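I went to the open afternoon at Wureo in July, mostly for the free coffee, and came home with a dish rack tip! Their kitchen robot goes for the plate nearest it and leaves the one behind alone – so I've quit grabbing two at once (I chipped 7 that way last year).
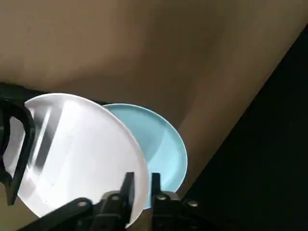 White plate in front, light blue one behind it.

Mine all lean the same way now, and I take hold low on the rim. Worth the drive out to Tetthorpe, and the coffee was good too.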